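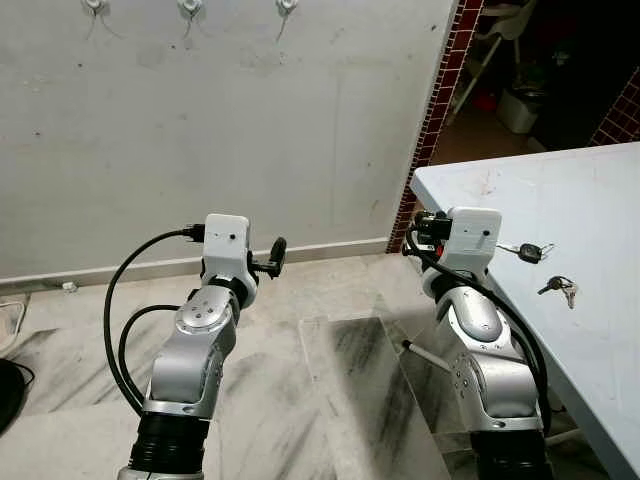 The **Hurncombe Vigil** was a standing peace demonstration held outside the Solell munitions depot near the town of Hurncombe. It began in December as a protest against the shipment of artillery shells through the depot and continued for 394 days. The vigil is known mainly for its continuous attendance log and for the legal dispute over the use of the road verge on which it stood.

## Background

The Solell depot was built as a grain store and later converted to hold ammunition. Traffic through the site was light until the Brarnura border conflict, when night convoys became regular. Residents first learned the scale of the shipments from a road maintenance notice, which listed the depot access road as closed to public traffic between 10 p.m. and 4 a.m.

Opposition was at first divided. One group, led by the retired rail worker Pieter Zulu, favored blocking the gate. A second group, made up largely of families displaced from Brarnura, preferred a silent presence that would not expose its members to arrest. The two agreed on a joint vigil under written rules.

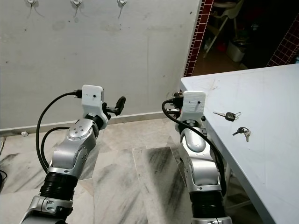
## Organization

The rules limited each shift to three hours and required at least 2 people at the gate at all times. Participants stood on the north verge, did not address drivers, and carried no signs larger than a sheet of office paper. Each shift signed the log on arrival and departure. Names of the dead from the conflict were read aloud at noon and at dusk -- the only speech the rules allowed.

Attendance was usually low. The log shows a typical daytime shift of roughly 15 people, with fewer at night.

## Vasić ruling

In the spring the depot operator sought an order to clear the verge, arguing that it formed part of the access road. The case became known as the Vasić ruling, after the Vasić survey, an older land map that both sides entered as evidence. The map placed the boundary at the inner edge of the drainage ditch. The court accepted it and refused the order, but barred tents, stoves, and other fixed items from the site. 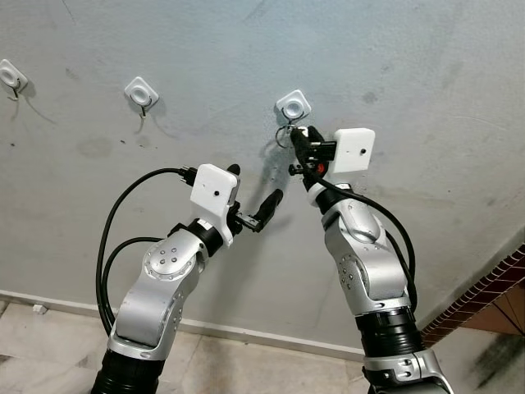
## End and legacy

The vigil ended when night convoys were moved to another route. Organizers did not claim this as a result of the protest, and the operator gave no reason for the change. Zulu's group continued to meet for a time and then dissolved.

The log was later edited by Panagiotis Radonjić, who added an index of shifts and a list of the names read at the gate. His edition leaves out the signatures of participants who asked not to be identified -- most of them from the Brarnura families.

## See also

- Conscientious objection
- Peace camp
- Silent protest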